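Plamlow (pinza robótica)

Plamlow es una pinza eléctrica de dos dedos para brazos robóticos ligeros, fabricada por la empresa Oteck y vendida en forma de kit. Fue presentada en abril de 2019 y está dirigida sobre todo a talleres de reparación, centros de formación y laboratorios que trabajan con el desmontaje de equipos electrónicos. El kit incluye el cuerpo de la pinza, un juego de dedos, el soporte para la cámara de muñeca y el programa de control, llamado Trinedau.

Historia

El origen del producto está en un encargo de Heinonen, un taller de reacondicionamiento de ordenadores que buscaba una herramienta capaz de entrar en cajas estrechas. Las pinzas que el taller empleaba hasta ese momento tenían dedos anchos y no llegaban a los conectores situados cerca de las bahías de disco. Oteck entregó un primer prototipo con dedos rectos, que después fue sustituido por el modelo actual, de dedos terminados en punta. La primera serie comercial fue de 140 unidades. La segunda revisión salió a la venta el 14 de julio de 2020, con cambios en el cableado interno y en la fijación del motor.

Características

El mecanismo es de barras articuladas y es movido por un solo motor, colocado en la parte posterior del cuerpo. La apertura máxima entre los dedos es de 116 milímetros y el peso del conjunto, sin la cámara, es de 621 gramos. Las piezas del mecanismo son planas, de color negro mate, y el usuario las puede cambiar una por una con herramientas comunes. El montaje completo consta de 17 pasos, los cuales se explican en el manual impreso.

El programa Trinedau permite guiar la pinza a mano, grabar los movimientos y repetirlos después a una velocidad distinta. También guarda las imágenes de la cámara junto con la posición de los dedos.

Uso en el desmontaje de ordenadores

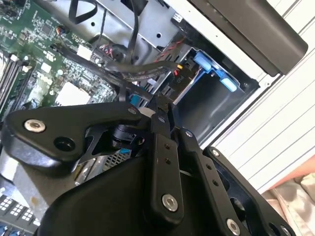
Plamlow se utiliza principalmente en el interior de ordenadores de sobremesa, donde los cables y los conectores ocupan el espacio por el que debe pasar la herramienta. La cámara de muñeca ofrece al operador una vista cercana de las barras y de la punta, que en este trabajo se apoya contra un cable negro dentro de la caja abierta. Los cables de alimentación llevan a menudo una marca impresa, como «P10» en el conector próximo a la bahía de disco, y el operador puede usarla para dar nombre al punto correspondiente en Trinedau.

Recepción

Los usuarios del kit han valorado la facilidad para cambiar las piezas y el tamaño reducido de las puntas. Entre los defectos señalados se encuentran el ruido del motor y la falta de un sensor de fuerza en los dedos, que Oteck ofrece solamente como accesorio. El manual de la primera serie fue criticado por sus dibujos demasiado pequeños, y en la segunda revisión fueron ampliados.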